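# Day Eleven of the Clay Mask

Oh, it was going so well! I had the whole Saturday to myself, a pot of Humeo green clay the size of a hockey puck, and a plan. Mask on at the start of the wash, mask off when the spin stopped. No phone, no timer, only me and my pores.

I'd been hooked ever since my sister gave me the first pot. By the second week my chin was so smooth that I kept touching it in meetings. I told everyone. I told the bus driver! He said he used soap.

So I spread it on thick, right up to the hairline (the leaflet says to stop short of it, but the leaflet had never met my forehead), and sat down on the floor to wait.
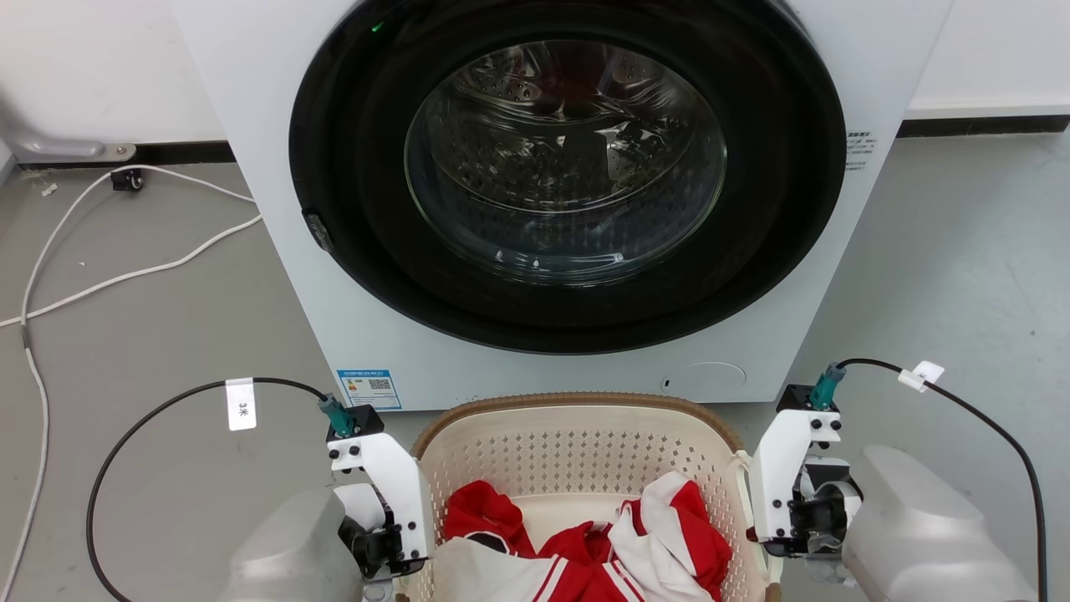 My sister, calling on speaker from the pharmacy on Jaramillo Street, wanted to know whether I'd done the toner first, and when I said what toner, she went very quiet and then asked how long it had been on. You can't answer a question like that with a dry clay mask. My lips moved maybe a quarter of an inch.

"Eleh," I said.

"Eleven minutes?"

"Hng."

"It's a ten-minute mask! Go rinse! Warm water, no scrubbing, and then the Danex cream, the one in the blue tube!"

I ran. I rinsed for ages, and the clay came away in soft green rivers, and there underneath was my face, pink as a ham and absolutely glowing. I could have sung. I put on the cream, then a bit more cream, then I called her back to tell her that one extra minute was clearly the secret and she should try it at once.

She said she would be over at six with the toner, and that I was not to touch anything until then.

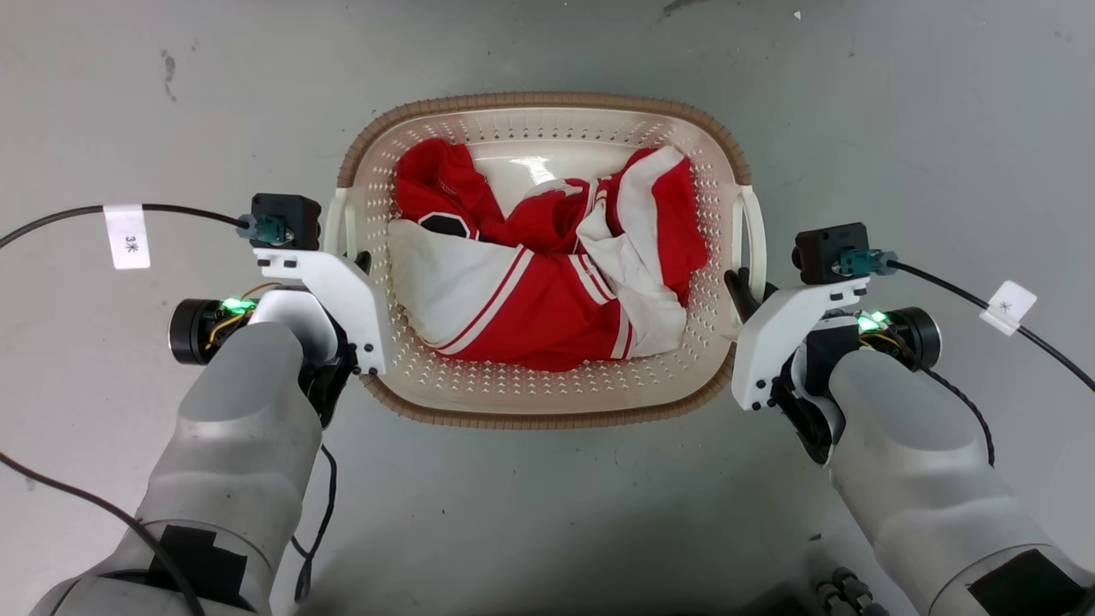 *Laundry day, before six o'clock.*

She came at ten to. She held my chin up to the window, turned it left and right, and pressed one cheek with her thumb.

"Huh," she said. "How much was that pot?"

I already had the spoon out, and a headband for her.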